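Setting up your first grid in Grokero

1. Open the app and tap New Puzzle. I always start with the 15-by-15 template, and you can change the size later.

2. Type in your theme answers first. Four is plenty for a beginner!

3. Add black squares. Grokero mirrors them for you (thank you, Lucyna Żak, for nagging me into that one).

4. Hit Fill. The slider goes up to 100, but I leave mine at 80 so the really ugly abbreviations stay out.

Note: Fill stops after 40 tries. Move a black square and run it again.

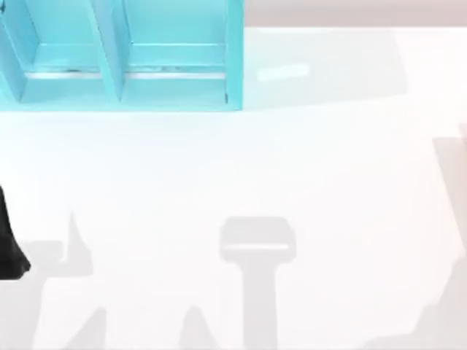
Light cyan shelving unit on a white tabletop, from above.

5. Write your clues, then save.

Caution: Changing the grid size wipes your clues, and I still haven't built an undo for that. Save a copy first!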